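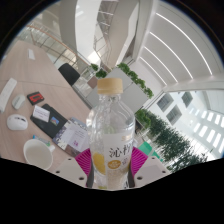 Drink bottles slip during hand-guided demos
Posted 12/3/18 by Chiharu Sasaki

I'm recording grasps with a hand-held gripper. Full bottles hold fine, but near-empty ones buckle when I squeeze. Should I grip higher, or just close more slowly? I've done 40 so far and scrapped 15.

Domley
Slower, and grip at the label. Keep the same height every time – the robot copies whatever you do, bad habits included. Throw out any demo where you had to regrip.

Virusa
We leave the cap on tight. Helps a bit. Never tried it with cans.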